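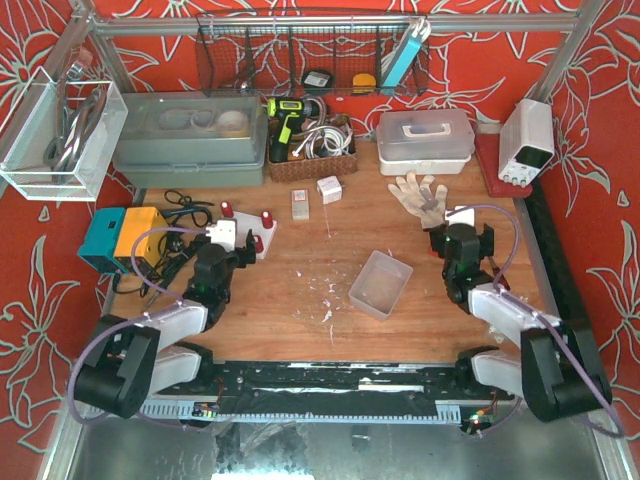
Prollberg Opens Its Workbench Room to the Public

FEVMONT, May 30, 2023 - Prollberg is opening its workbench room to anyone who wants a proper place to sort, mend and put together small things. The room is free to use on open afternoons, the tools are there to be borrowed on the spot, and we could not be more pleased to finally unlock the door!

The project started in March, when Prollberg took over a former stock room on Sarmiento Street and began asking neighbors what they would do with a good table. Most of the answers were small. People wanted somewhere to deal with the drawer of cords, the socket block that needs a better mount, the plastic parts left over from a shelf, the box of odds and ends that moves from apartment to apartment without ever being opened.

So the room is built around the table. It is wood, it has a warm brown grain, and it already has its share of scratches, which we have no plans to sand out. Red wallpaper with big outlined flowers and leaves runs around the bench. We went back and forth on that paper for weeks (plain gray was the other choice) and are very glad the flowers won.

Storage was the next question. Small tools disappear on a tabletop, so we wanted as much as possible up off the wood and still within reach. A black wire mesh basket with dividers hangs from the metal bar at the back, and the tape measure lives there. Coiled cables go in a clear mesh holder on the left wall. Trays and bins stay on the table for whatever is being sorted that day, and scraps can be swept up at the end of a session. 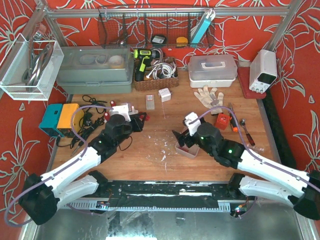

One neighbor who tried the room before opening wrote to us that she had been putting off the same box of parts for years and got through it in a single afternoon, mainly because there was somewhere to put each thing down. She also asked for more hooks. More hooks are on the way.

Polon, the supply shop two doors down, is helping with the basics. The shop has given 40 work gloves in several sizes, along with 22 lidded storage boxes that visitors can use to keep a project together between visits. Boxes are labeled at the door and held for one month.

The first set of open afternoons has a theme: the charging corner. Almost every household has one, and almost every one is a knot. Visitors are invited to bring their power blocks, adapters and cords, lay everything out on the bench and work out what they still need. We will have base plates, posts and trays on hand for people who want to set up a small stand where the socket stays put and the cords have a place to go. No repairs to the inside of any plug or outlet will be done in the room. Anything with a damaged cord should go to the town drop-off. 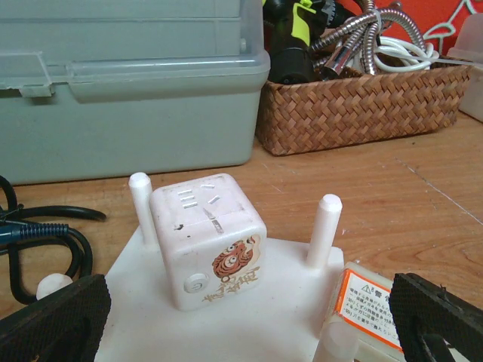

Can I bring a power block from another country, a reader of our newsletter asked, and the answer is yes, you can bring it to sort, label and find a place for. Please keep it unplugged while you work.

More than 70 people have signed up already, and the mailing list has reached 3000 addresses. Walk-ins are welcome as long as there is space at the bench. Children may come with an adult.

Open afternoons run from 2 to 6 p.m. Bring a bag for the things you decide not to keep.

About Prollberg
Prollberg runs shared rooms and small workshops in Fevmont. Sign-up sheets and the list of upcoming themes are posted at the Sarmiento Street entrance and at the Polon counter.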